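Home | Orders | Returns | Help | My tickets

Ticket 340: Tracking page says delivered, doorstep disagrees
Print this | E-mail this

Opened 17 Mar 2025. Status: open, in the sense that a wound is.

Parcel went out with Flerngate on the Gerngate route. Tracking shows "Delivered, signed for by BOTOV". There is no Botov at this address. I asked the cat.

Step 1: cleared the browser cache, as advised. The parcel did not appear in it.

Step 2: re-entered the postcode. The page now gives the delivery date as July 2000, so at least we are past the deadline for complaints.

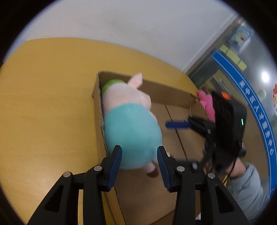

Neville Fairclough

Step 3: rang the depot. On hold for 13 minutes, then told the scan was made at the wrong door and the system fills in the last name it was given. Asked whether it could be made to stop. Was given a second ticket number and the first one's best wishes.

Step 4: tried the tracking page on a different computer. Same result, larger font.

Update from support: "Please confirm you have completed steps 1 and 2." Confirmed. Twice.

Still want the signature record corrected and the date put back in the present century's third decade.

2 comments | 13 shares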